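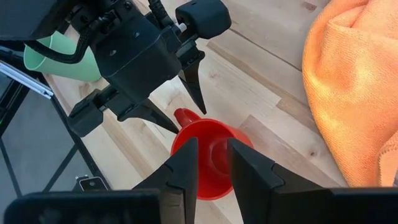
Page last changed: March, by Vichien Yimyam

Datasets > Household > Kitchen pieces > Cindance

Overview Files Labels Changes Contact

Search in this project Go

# Cindance: small kitchen pieces on the floor

Cindance is a collection of pictures of plastic kitchen things, placed on a light wooden floor. It has 164 sessions and nearly 4000 pictures. We prepared it at Trokirier for people who study how cups, funnels and similar pieces look when they are not standing in the usual way.

## Objects

There are 17 object types in the list. The two which people ask about most:

- `funnel_red`: bright red plastic, with a wide mouth and a narrow spout. In the picture at the start of this page the mouth is toward the viewer, so one can look inside to the darker round opening where the spout begins.
- `cup_mint`: pale mint-green plastic. In the same picture it lies on its side and is partly hidden. We keep the label `lying` also when only a part of the cup is visible.

## Labels

Each object has a name, a pose (`upright`, `lying`, `upside_down`, `other`) and a field `hidden` (`no`, `partly`, `mostly`). For a funnel, `upright` means that the spout is down. Please do not mix this with the cup, where it means that the rim is up.

The color names are simple on purpose. The older Csizmadia list had separate words for red and orange-red, and the labelers did not agree, so both became `red`.

## Known problems

- In 12 sessions the pose of the cup is missing.
- `funnel_red` was written as `cone_red` in the first version. The script `rename.py` corrects this.
- Highlights on shiny plastic were sometimes labeled as a separate object. I removed those which I found.

## Files

Pictures are in `pictures/`, labels in `labels/`, one file for each session. The Grirkurov reader opens both without changes.

If you find a wrong label, please send me the session number and the object name.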